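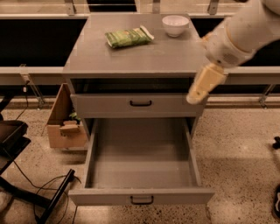
The drawer cabinet at the Pirnside cell, lower drawer open, with the white arm at its right side.

Drawer Cell FAQ: Setup, Care and Repair

Last updated Aug 23, 2025

These answers cover the single-arm drawer cell at Pirnside. For the twin-arm bench, see the Naka pages. If your question isn't answered, write to Beathag Gunn, who keeps the cell log.

Setup

Where does the cabinet go?
In front of the long gray barrier, facing the arm's working side. There are two strips of tape on the floor for the front corners. Line up the front edge first and then the left side. If the tape has worn off, ask for the placement sheet before putting down new tape. Older recordings depend on that position.

How far can the lower drawer come out?
All the way. Before you power up the arm, pull the lower drawer to its stop by hand and push it back in. Do the same with the upper one. If either drawer drags, fix that first. The arm will keep pulling on a sticky drawer until the force limit trips, and it can shift the whole cabinet.

Do both drawers have to be closed at the start?
It depends on the task card. "Open lower" starts with both closed. "Put away" starts with the lower drawer fully open and the upper one closed. Check that the open drawer is empty, including the back corners.

What goes on the top?
The items on the card. For the current set that means the green snack bag and the small white bowl. The bowl stands upright near the back right corner and the bag goes toward the middle left. They don't need to be exact. Leave the open shelf under the top clear.

Can I leave the cardboard box next to the cabinet?
Yes, on the left side, as long as no flap lies across a drawer front. Boxes on the right are not allowed. The arm comes down on that side and needs the room.

What about the cables?
Keep them to the left, away from the drawer travel. Walk the cable run before each session and push any loop back toward the wall. Never route a cable under an open drawer.

Daily care

How do I clean the gripper?
Switch the arm off and wait for the status light to go out. Wipe the gripper with a damp cloth and dry it. Don't use alcohol on the tip. It turns the surface hard and the tip starts to slide off the handles.

How often is the tip replaced?
Every 2,894 cycles, or sooner if you can see a flat spot. The figure comes from the first Prallier tip we wore out, and we have kept it as the limit. The counter is on the second page of the control screen. Reset it after the change and write the change in the log.

How tight should the handle screws be?
Hand tight plus a quarter turn. Check both handles every 40 runs. A handle that rocks even slightly will throw off the grasp, and the error looks a lot like a calibration problem.

Do the drawer runners need oil?
No. Vacuum them once a month. Oil collects dust and the drawers get slower.

Faults and repair

The arm stops just beside the upper drawer and won't move. What is wrong?
Most often it is waiting for the cabinet check. Confirm the cabinet position on screen and press Resume. If it stops again at the same place, home the arm and run the joint test. Note the joint number if the test fails.

The gripper misses the handle by a small amount every time.
Check the cabinet against the tape, then the handle screws, then the tip. If all three are fine, run the Cozma calibration. It takes roughly 25 minutes and the cabinet must not be touched while it runs.

The drawer opens partway and the arm lets go.
Look at the force log. A spike near the end of travel points to dirt in the runner. A flat line with a sudden drop points to a worn tip.

Can I change the tip myself?
Yes, if you have been signed off for it. Spare tips are in the parts bin, and the hex key is kept with them. Anything above the gripper, including the wrist joint, is a service job.

When is the next full service?
October. The cell will be down for six working days. Bookings already made for that period will be moved, and you will get an email with the new slot.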